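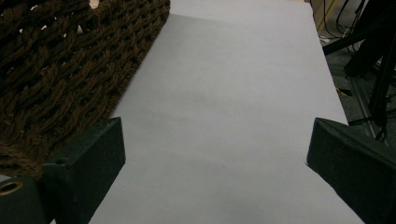 March, 6:40 in the morning

Awake since four with the sourdough of all worries, the one that keeps rising. The swim is in eight days. I signed up for it in January, when the lake was a picture on a website and I was a person who had eaten a great deal of cheese.

Went to the pool anyway. Oliwia Chmielewska was already in lane 2, doing that stroke of hers where no part of her seems to be working. I got in beside her and did the other kind. She asked at the wall how my breathing was coming along and I said "fine," in three separate installments.

Did 649 yards before I stopped. An odd number for a pool that deals in 25s, but Dexter's watch says 649 and Dexter believes his watch over the pool, the lifeguard and the painted sign. He lent it to me so I'd have "data." What I have is a green welt on my wrist and a little buzzing message telling me my effort was Unproductive. I've had bosses who phrased it more gently.

The goggles leaked again. They're the Plakasport ones, bought because the woman at the store said they fit every face. My face has now been heard from. I tightened the strap until my eyebrows met and the left side still filled up by the second length, so I swam most of it with one eye shut, veering. Clipped a kickboard belonging to a child. The child was very good about it.

Later, noon or so

Phone call with Nadhirah. She wanted to know if I'd been doing the exercises for my shoulder, and I said yes, meaning that I'd read them. She can hear that sort of yes from two counties away. So I did them while she stayed on the line, standing in the hallway with a rubber band around the doorknob, and she counted for me in the voice she uses for the dog. The doorknob is looser than it was. So is the shoulder, I have to admit.

She thinks I should withdraw and do the spectator lunch with her instead. There's a chicken thing. I said I'd think about it and then thought about the chicken for most of an hour.

I'd like to put down why I'm doing this, for the day when I read it back and can't remember. Dad swam in that lake every summer until he was seventy-four. He never timed himself or owned goggles. He walked in up to the waist, said a word we weren't allowed to say, and went. We'd sit on the dock with our sandwiches and watch his head get small. I never once went with him, and he never once asked me to, and at forty-six I find I'm a bit sore about both.

So that's the noble version. The other version is that Wahyudi at work said he didn't think I'd go through with it. 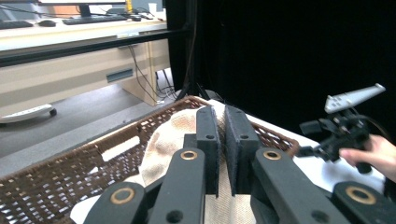 Afternoon

Made a list of what to bring, then lost it, then made a second one that I suspect is worse. Wool hat. Thermos. The big coat. Something for the feet, as the parking lot is gravel and I remember it personally. Grease for the neck, which Teguh swears by and which he tells me has to go on with a glove or you'll have it on the steering wheel until Christmas. Banana.

Teguh has done this swim before. I asked him for his best advice and he said "don't drink it." I asked for his second best and he said not to start at the front. I hadn't been planning on the front. I'd been planning on a spot behind the front, behind the middle, slightly behind the last person, with a hand on something.

There are 222 people entered, by the way. They sent around an email with the start groups. I'm in the green caps, along with everyone who left the "expected time" box blank. I had in fact typed something in that box, and deleted it, and typed something slower, and deleted that as well.

The wetsuit came out of the closet for a trial. It went on as far as the hips in decent time and then we both took a break. I sat on the edge of the tub with the arms hanging down behind me and read the back of the shampoo. Got it up in the end, couldn't reach the zipper, and had to go next door in it to ask. They had company. Very nice people, from Ohio.

9:15 at night

Soup, toast, the last of the pears. My ears are still full of pool and everyone on television sounds as if they're in the next apartment, which did improve the show.

Dexter texted to ask for my numbers. I sent him 649 and he sent back a thumbs up and then, after a while, "how long are the breaks." I didn't answer that.

Shoulder sore but in the good way, or what Nadhirah calls the good way. Window open a crack and it's cold out, properly cold, and I keep thinking about the water up there sitting in the dark at whatever temperature it is. I could look it up. They post it every morning. I haven't looked yet.

Pool again tomorrow at six. Must find the other goggles, the old blue pair, and call the doorknob person.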